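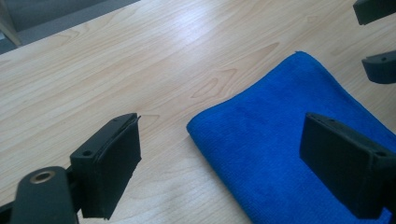
Code of practice for hand-held gripper recording
Progress report to the Conneely fund, second period
Prepared by Gearóid Ó Conaill, Riltport workshop

Summary of the period

The draft code of practice was issued to both recording sites at the start of the period and has been in daily use since then. Work has moved from writing rules to checking whether they can be followed by an operator who has a gripper in each hand and cannot hold a sheet of paper. Several rules have been shortened as a result, one has been withdrawn, and the section on cloth tasks has been rewritten from the beginning.

The work remains within the agreed scope. Spending is in line with the plan except for replacement finger pads, dealt with below. The second issue of the code is expected in November, a month later than the date given in the first report.

Scope of the code

For reference, the code covers table-top tasks recorded by one operator using a pair of hand-held grippers. It applies from the moment the work surface is prepared to the moment the recording is accepted or refused. It does not cover how recordings are used for training, nor the behaviour of any robot that is later run on the result. Skaretti asked during the period whether it could be widened to include robot trials. We have declined for the present. The people, the hazards and the records kept are all different, and a combined document would be harder to use on the bench.

Rules that concern personal information, such as voices and faces in the background, are held in a separate annex. No changes were made to that annex.

Work surface

The first draft asked for "a suitable plain surface". Operators read this in different ways and the wording has been replaced. The present text reads:

2.1 The top shall be level, fixed and free of loose items other than those named on the task card.

2.2 The height of the top shall be 700 mm, measured at the operator's edge.

2.3 A visible wood grain or printed pattern is allowed. It shall not be covered up for one group of recordings and left bare for another within the same task.

2.4 Where the top has a cable hole, the hole may stay open. The starting position of the object shall be clear of it, and so shall the path of the fingertips while the jaws are closed.

2.5 Lighting shall be diffuse. If a bright reflection can be seen on the top from the operator's position, the lamp is to be moved and the previous recording looked at again.

Rule 2.3 drew the most comment. Vokel would prefer a plain mat in all cases, on the grounds that strong grain makes the edge of a pale object harder to find. We accept the point for pale objects. With a blue towel on light wood the difference in colour is large and a mat brings its own trouble: it moves when the cloth is dragged, and its edge catches a low fingertip. The rule has been kept, with a note that pale cloths are to be recorded on a darker top.

Rule 2.4 was added after a site visit. The draft had required all holes to be taped over. Tape lifts at the edges after repeated contact and was being renewed without any record, so that the surface changed in the middle of a task. Leaving the hole open and keeping the work away from it is simpler to check.

Cloth tasks

Folded cloth has taken more time than any other class of object. The draft rules had been written with boxes and cups in mind, and several of them have no clear meaning for a towel. "Place the object square to the table edge" is one. A folded microfibre towel has rounded corners and a soft outline, and two careful people will not agree on when it is square.

The new section starts from the layers. The operator has to know which layer is to be gripped before the jaws approach, and a reviewer has to be able to tell afterwards which layer that was. The main rules are:

4.1 The task card shall name the edge to be taken as "folded edge" or "open edge". The words "near side" and "far side" are not to be used, as they change meaning when the operator moves.

4.2 The cloth shall lie flat at the start. Shallow creases are allowed and are not to be smoothed out between recordings unless the card says so.

4.3 The jaws shall be brought to the cloth open. Closing during the approach is a fault.

4.4 Before closing, the operator shall hold the open jaws still above the cloth for long enough that both fingertips and the edge to be gripped can be seen together.

4.5 When one gripper is working, the other shall be held clear of the cloth and shall not cast a hard shadow on the edge being gripped.

4.6 Where layers have separated at the edge, the recording may go on. The separation is to be entered in the log and not corrected by hand.

Rule 4.6 goes against the habits of most operators, who like to start tidy. Our view is that a towel with one layer slightly lifted is a normal state for a towel, and a set of recordings in which it never occurs is a poorer set. The log entry allows anyone who disagrees to take those recordings out.

Rule 4.5 is still under discussion. At present it says nothing about how far away the idle gripper should be. A distance was tried and dropped: operators could not judge it while watching the other hand. The wording "held clear" is weak and will probably be queried by an outside reader, but a rule that cannot be followed is worse.

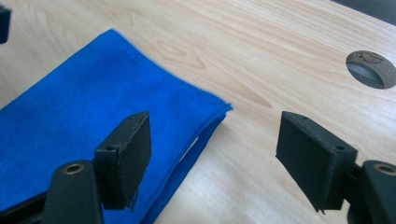 Fingertips and pads

The condition of the finger pads is checked at the start of each session and again after any contact with a hard object. The check is by eye and by touch. It covers lifted layers, rough corners, loose screws and play in the linkage.

A lifted layer on a pad does not always affect rigid objects, but on cloth it can draw out a thread or hold on after the jaws open. The code therefore sets a stricter limit for cloth than for other work. A pad with a lifted layer may be used for boxes and containers if this is logged. For cloth it is to be changed or dressed before the session starts.

Small burrs on printed parts gave rise to a longer exchange with Vokel. Their position is that a burr on the outside of the finger has no effect on the grip and that dressing it alters the shape of the part. Ours is that the lower corners come nearest the cloth and should be treated as working surfaces. The agreed text allows burrs above the lower third of the finger and requires them to be removed below it. Existing parts may be used until they are next replaced, provided the log records their state.

Replacement pads have cost more than planned. The stricter rule for cloth is the main reason. The overspend has been met from the travel heading and no extra funding is asked for.

Clearance and contact

The draft stated that fingertips should not touch the table. This rule has been withdrawn. Taking a thin folded edge from a flat surface without any contact is possible but slow, and it produced movements that nobody would use by choice. It has been replaced by two rules:

6.1 During travel between positions, fingertips shall be at least 20 mm above the table or above the highest part of the cloth, whichever is higher.

6.2 During gripping, light contact with the table is allowed. Pressing hard enough to bend the finger or drag the table covering is a fault.

Rule 6.1 is checked from the recorded positions. Rule 6.2 is checked by the reviewer and depends on judgement. A measured limit would need a force sensor that the present grippers do not have.

Review of recordings

All recordings made under the draft code were reviewed against it. The total was 1569, of which 58 were refused. Refusals were entered by rule number, and the larger groups were early closing of the jaws (4.3) and no visible pause before closing (4.4). Very few were refused for the state of the surface.

The figures should be read with some care. The reviewers at Riltport and at Skaretti had not been trained together, and a comparison of their decisions showed that Skaretti was more lenient on rule 4.4. The length of the pause is the difficulty. "Long enough" was chosen on purpose, to avoid operators counting under their breath and producing a fixed pause in every recording, but it leaves the reviewer with nothing to measure. A set of sample clips, some accepted and some refused, is being put together so that both sites work from the same reference. Refused recordings are kept. They are marked and stored apart from the accepted ones and are not edited to make them pass.

Deviations from the plan

The second issue has moved to November. The rewriting of the cloth section accounts for most of the delay, and waiting for comments on fingertip condition accounts for the rest.

The planned section on liquids has not been started. We propose to leave it out of the second issue and to state plainly in the scope that liquids are not covered.

Next period

Issue the second version to both sites, with the sample clips for rule 4.4.

Train reviewers from both sites in one joint session at Riltport.

Settle the wording of rule 4.5 - if no better text is found, the present one will be issued with a note that it is under review.

Put the fingertip check on a single card that can be fixed to the edge of the bench and read without putting the grippers down.

Decision requested

The fund is asked to agree the later issue date, the removal of liquids from the second issue, and the transfer already made from the travel heading. A reply by the end of the present period would allow the scope section to be closed before the text goes to the sites.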